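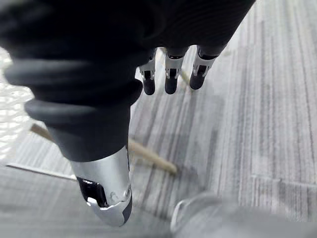 Home Publications Projects Visit Contact

4.2 Open day at the Brurar site

The laundry task was shown to the public in the Jiltotwood room on 28 February 2018. Visitors came in groups and watched one run each. The control software, Plakach, was the same version used in Section 3, and no settings were changed between groups. Over the day the system logged 928 grasp attempts. Most questions from visitors were about the fingers and how hard they press. 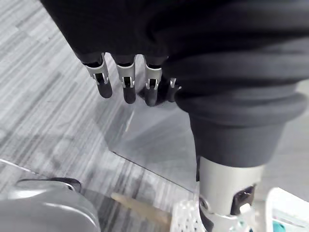 R. Dağdelen

Both arms share the handling of a garment at the machine. Figure 3 shows a black garment held between the two hands in front of the open drum, with the laundry basket on the chair to the right. We did not time the runs, as the operator often stopped to answer questions.

Figure 3. Two-handed handling at the washer.
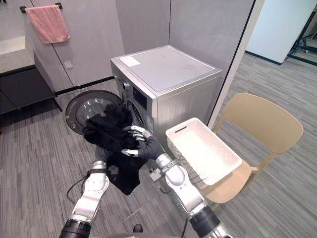

4.3 Visitor Comments

Comment cards were handed out at the door, and about 100 came back.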